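Kaimal Countertop Yogurt Maker
Section 4: Making the First Batch

Read Section 3 (Cleaning Before First Use) before you begin. The steps below are for plain set yogurt made from whole cow's milk. Settings for strained yogurt, kefir and plant milks are in Section 5.

4.1 What you need

Whole milk, pasteurized. Ultra-pasteurized milk can be used but gives a softer set.
Starter: plain yogurt with live cultures, or one packet of freeze-dried culture.
A cooking thermometer that reads up to 212°F.
A saucepan with a heavy base.
A whisk and a ladle, both washed in hot soapy water and rinsed.

Note: Do not use yogurt that contains gelatin, pectin or fruit as a starter. Check the expiration date on the tub. Cultures weaken as the yogurt ages, and an old tub may fail to set the milk.

4.2 Heating the milk

1. Pour the milk into the saucepan. Do not fill past two thirds of the depth of the pan.
2. Heat over a medium flame, stirring the base often, until the thermometer reads 180°F.
3. Hold between 180°F and 185°F for 12 minutes. This changes the whey proteins so that they hold water and the yogurt sets firmer.
4. Take the pan off the heat. Do not scrape up milk that has stuck to the base.

CAUTION: Hot milk foams and rises quickly near boiling point. Do not leave the pan unattended.
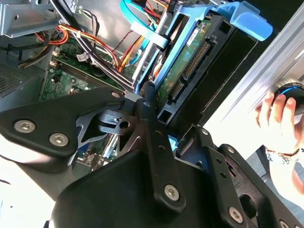

4.3 Cooling and adding the starter

1. Stand the pan in a sink of cold water and stir until the milk reads 110°F. Lift off any skin with a spoon.
2. Put 4 tablespoons of the starter yogurt in a small bowl. Add one ladle of the cooled milk and whisk until there are no lumps.
3. Pour the mixture back into the pan and stir gently. Do not beat.

If you are using freeze-dried culture, sprinkle it over the surface of the milk, wait two minutes, then stir it in. Follow the amount printed on the packet.

CAUTION: Milk above 115°F can kill the culture. If you have added the starter too early, let the milk cool to 110°F and add fresh starter.

4.4 Filling and starting the unit

1. Place the unit on a level surface away from drafts and direct sun.
2. Ladle the milk into the jars, leaving a finger's width below the rim. Wipe the rims dry.
3. Set the jars in the base without their lids. Fit the large cover.
4. Plug in the unit. Press MODE until YOG shows on the display.
5. Press + or – to set the time. Eight hours suits most tastes. A longer time gives a sharper flavor and a firmer set.
6. Press START. The heating light comes on and goes off as the unit holds its temperature.

Note: Do not move, tilt or stir the jars while the unit is running. Movement breaks the curd and lets whey separate.

Note: If the power fails for less than 30 minutes, the unit resumes the program with the remaining time. After a longer failure, the display shows E2 and the batch should be thrown away.
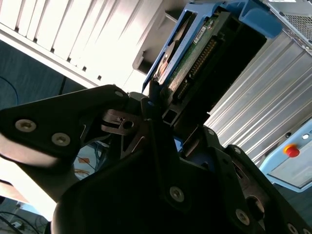

Hard drive in a blue caddy.

4.5 Chilling

1. At the end of the program the unit beeps and the heater switches off. Unplug the unit.
2. Lift off the cover, tilting it away from the jars so that water on the inside does not drip into them.
3. Put the lids on the jars and move them to the refrigerator at once.
4. Chill for at least four hours before eating. The yogurt continues to firm up as it cools.

Keep refrigerated at 40°F or below and eat within seven days. Set aside one unopened jar as starter for the next batch. Replace the starter with a fresh tub or packet after several batches, or sooner if the set becomes weak or stringy.

4.6 If the batch does not set

Thin, sweet-tasting milk: the culture was dead or was added to milk that was too hot. Discard the batch and start with new starter.
Thin but sour: the milk was not held at 180°F long enough. Safe to drink if it was made and chilled as described.
Lumps and clear liquid: the program ran too long or the jars were moved. Pour off the liquid or stir it in.
Pink, orange or fuzzy spots: discard the contents without tasting. Wash the jars and lids as described in Section 3.

Error codes other than E2 are listed in Section 7.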